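Tips for a kitchen that shares its counter with a machine

Filed under: Work kitchens, Counters and boards
Updated 10th April

Most of what I put on this page concerns cutting boards, drawer liners and how to get tea out of a mug. This one is longer and crankier. In May of last year the prep kitchen where I work three mornings a week got an arm for setting out plates and moving things from one spot to another. The arm came with a binder, and the binder said we would save 15 minutes a shift. I have worked in kitchens long enough to distrust a number that arrives before the equipment is plugged in.

So these are tips from the human side of the counter. Some of them work just as well if your only automation is a toaster.

Give the board one home and leave it there

A machine that has been taught where the board is does not like surprises, and neither do I at six in the morning. We put two short strips of painter's tape at the back corners. Lift the board to wash it, dry it standing up, put it back to the tape. Check the tape every week, as it creeps. The old habit was to grab whichever board was clean and drop it wherever there was room, and I miss that more than I expected to.

If the board slides, a damp dishcloth folded flat underneath will hold it. Don't use the bumpy rubber matting. Crumbs get into it and it smells by the second week.
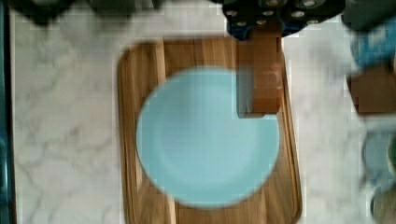 Slow is slow, so plan the job backward. I used to set plates first and fill them after. Now the filling gets made while the plates are going out, and anything that wilts waits until the end. Write the order on a card and tape it inside a cupboard door. Ours has been crossed out and rewritten so often that you can hardly read it, and it still beats the binder.

Put away what you aren't using

Every small item left near the work is something for the arm to bump and something for you to wipe around. Twice a shift, clear the counter down to what the next job needs. I keep a plain tray for strays, and whatever is in it at closing goes back on a shelf. This used to take me two minutes. It takes longer now, because things have to go back to exact places, and those extra minutes don't show up anywhere in the 15 we were promised.

Wiping stone

Marble stains if you look at it wrong. Warm water, one drop of dish soap, soft cloth, then a dry cloth right behind it. No vinegar, no lemon, nothing gritty. Stop the machine before you wipe. I mean stop it with the switch – don't reach in while it seems to be resting. Sowmya Rao trained me on this and made me do it over and over until I was annoyed with her, and she was right.

Who does the sorting out?

The brochure from Gravard, who sold us the setup, talks about freeing up staff. What I've seen is that the work moved. Less carrying, more fetching and straightening. Ilango Varghese used to do nothing but prep on the early shift, and he was quick and neat with it. Now a good part of his morning goes to picking up a thing that got set down crooked and pressing the button again. He's paid the same. He says his shoulder is better, and I'll give the machine that. He also says he's bored, and I haven't found that in the brochure.

Our manager likes to mention that the trial reached 3230 moves. Fine. A move is one thing picked up and put down. I'd like to know how many times somebody's hand had to go in afterward, and when I asked, I was told that wasn't being logged. If your workplace is getting one of these, ask for that to be written down from day one. A pencil on a string and a sheet of paper will do it.

Store by height

Tall things go to the back against the wall, low things forward. You want to see over everything, and you want a clear path for your sleeve as well as for the arm. Dry goods keep better in clear tubs with tight lids, and you can tell from across the room when you're low. Boxed cereal goes stale fast once the liner is torn, so roll the liner down and clip it, whatever else is going on around it.

Keep cords off the wet side. Run them along the back where you can, and look them over for nicks once a month. Pasen, the outfit that does our repairs, charges for a call-out even when the trouble is a plug that's worked loose, so push every plug in before you phone.

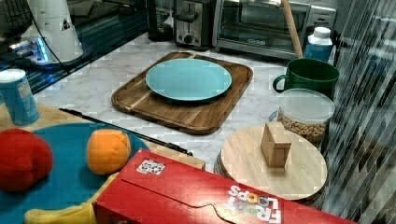

Stalureo wrote in to say I'm being unfair, and that at their place the early crew asked to keep the arm after the trial ended. The lifting was what wore people down there, and two of them had been thinking of quitting over it. They do agree on the tape. They use a wax pencil, which wipes off with a dab of cooking oil.

I'll try the wax pencil on the steel shelf, though I wouldn't put it on marble. As for the rest, I believe them. A crew that was asked is in a different spot from a crew that came in one morning and found a binder. We got no vote, and the schedule for next season already has one fewer person on it – the savings turned up on paper before they turned up on the counter.

One last tip, for plates. If they stick together in the stack, don't pry them with a knife. Stand the bottom one in warm water, put a little cold water in the top one, wait a minute and twist. It works on mixing bowls too.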